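Workshop notebook, Ulport room
25th May

Folding, again. Leokadia Gajewski has decided that the black garments are a problem worth a whole entry, and having spent the morning with them I can't argue. Black hides its own seams. You lay the thing out, look for the hem, and find you are looking at a sleeve. By the third attempt you have opinions about whoever dyed it.

Carried over from February: we agreed then to stop folding on the workshop table, which is the right height and the right size and completely unlike anything anyone folds clothes on at home. People fold on the bed. They fold on the bed among whatever was already on the bed. So the bed it is, and my lower back would like its objection entered here.

Notes on the surface. The flowered sheet is better than the plain one we used before. I resisted this for a week on grounds of taste. Peonies the size of dinner plates are not what I would sleep on, but a black edge against pale gray and pink is easy to find, and on the old navy sheet it was a rumor. Bronisława Bielecka says she told me so in February. She did. It is in her handwriting two pages back, underlined.

The drawback is shine. Where the light lands on the sheet it glares, and anything thin and pale laid there would vanish. Dark things don't mind. Try the curtain half drawn before we start on the white shirts.

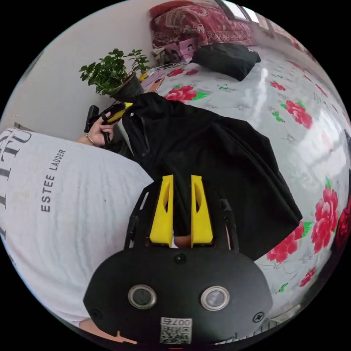

Page last changed: 25th May, by L. Gajewski (spelling, and one unkind remark removed)

Spreading out is the part we all hurry. The black one went down on the diagonal, because that is how it landed, and the temptation is always to start folding from wherever it landed. Take it by a top corner and an edge and draw it out before anything else. If the cloth is doubled under itself at this stage it will be doubled under itself at the end, only now with a lump in it.

Order that works for me, heavy tops:
Front down, shoulders toward the pillow end.
Smooth from the middle outward. Flat hand, no patting.
One side in to the middle, sleeve laid back along it.
Other side the same.
Hem up to the collar, once. Twice if it is going in the Plenier box.

Leokadia does the sleeves first, crossed over the front like a mummy. It is quicker by her account. It also comes undone when you pick it up, by mine. We have agreed to differ and to re-fold each other's work when the other one is at lunch.

On clutter. I moved to clear the bed completely and was outvoted. The plant stays by the head of the bed, the phone stays near the plant, the pink box and the black bag stay where they are in front of the dark red paisley. The thinking is that a cleared bed is the workshop table with a mattress. Fine. I ask only that the plant be watered somewhere else. The Zutano blanket has still not forgiven us.

Lint: the black fabric picks up everything. Roller is in the second drawer, or was. The refills are the cheap ones and leave more glue than they lift. Bronisława has found a pack of 200 sheets she likes and wants to know who signs for it. I said me, and then could not find the form.

The Tomaszewski shelf is now at bin 18 and full. Anything folded after today goes on the lower shelf, label facing out. The label on bin 12 says "misc. dark" and I would like whoever wrote it to open it and tell me what they think they meant. I found a single sock and a pillowcase.

Open questions:
Does a hood go under or over? Under makes a neat square that won't stack. Over stacks but looks like a person lying face down. No agreement.
Zippers: closed before folding, I think. Leokadia thinks it wastes time. Try both on the next pile.
Do we fold on the paisley at all, or leave it against the wall as furniture? My vote is furniture.

Next: white shirts, once the curtain is sorted out. Then fitted sheets, which I have been putting off and intend to go on putting off until Bronisława notices.

Added after lunch: my pile has been re-folded. Mummies, all of them.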